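Talks and Slides | Speaker Notes
Print this page | E-mail this page

Two-arm work on motor parts: what we changed in the method
Sep 23, 2020
By Ghazala Dhanial

Slide 1. Thank the hosts. Say up front that this is a talk about a method and one result. The hardware is ordinary and I won't spend time on it.

Slide 2. The problem. Clirkgate gets used motors back and wants the parts sorted and put through inspection. People do this with both hands and hardly think about it. Our first controller, the one we showed in January, treated the arms as separate workers. Each had its own goal and its own plan, and a scheduler kept them from hitting each other. It was safe but slow, and one arm spent a lot of time parked.

Slide 3. The change. We now plan from the part. The planner picks a motion for the part first, then asks which pair of grasps could produce it. The arms get their paths last. Czerwiński suggested this order at the Ancombe workshop and we were skeptical - it sounded expensive. In practice the part has few useful motions on a flat table, so the search stays small.

Slide 4. Leave this one up while I talk about approach angles.
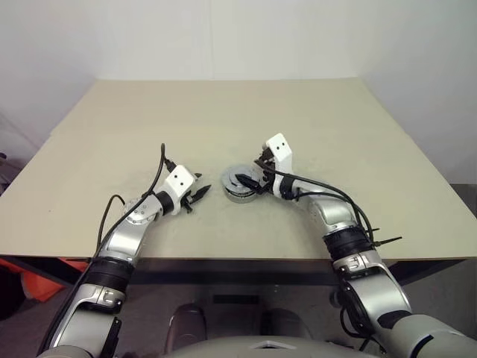

Both grippers come at the work from opposite sides.

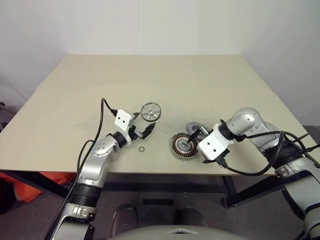
Slide 5. Grasp choice. Round parts are the hard case. A small error in the first contact makes them roll or turn, and the second arm then arrives at a pose that is already out of date. We handle it by letting the second arm replan from contact force, with a short horizon. The first arm holds still until that replan is done. Don't go through the equations here, they are in the handout.

Slide 6. Trials. We ran 1933 attempts with the old controller and the new one, same parts list, same start poses. 4 part types, 2 operators resetting the table. The new method finished more of the attempts and needed fewer regrasps. Show the plot and give people time to read the axes. Point out that the gain on thin rings is small. They are hard to pick up from a flat surface whatever the planner does.

Slide 7. What failed. Cables limited wrist rotation more than we expected, and the planner knew nothing about them. We added a simple limit on total wrist turn - crude, but it stopped most of the aborted runs. Shiny rims also gave poor depth readings. If someone asks about lighting, say we tried it and the results were mixed.

Slide 8. Next. Brovow is lending us a second set of fingers with softer pads. We want to repeat the ring trials with those before changing the planner again.

Questions. Someone will ask about cycle time against a person. We have not measured it yet. Handouts are by the door.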